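Quiet Use of the Rundmont Reading Room: Student Project Report

Prepared by Fouzia Orakzai

1. Purpose

The aim of this project was to find out how students use the Rundmont Reading Room during the April exam period, and whether the present opening hours meet their needs. The room is shared with the architecture program, whose models are kept there throughout the year.

2. Method

A paper survey was left at the entrance and an online form was sent to 3,000 enrolled students. A total of 321 replies were received. Of these, 228 were complete and were used in the analysis.
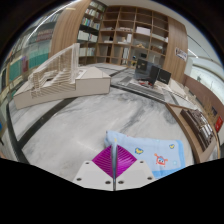
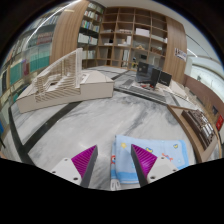
3. Findings

Most respondents reported that they visit in the evening and stay for more than two hours. Noise from the Ramalho staircase was the most common complaint. Requests for later closing came mainly from students who live off campus. First-year students were less likely to know that the room may be used without booking.

4. Recommendations

The closing time should be moved to midnight during exams. A door seal should be fitted on the staircase side. The booking rules should be posted at the entrance.

Comments (2)

wovness: Agree about the stairs. Were graduate students included?

Fouzia Orakzai: Yes, the form was sent to all enrolled students.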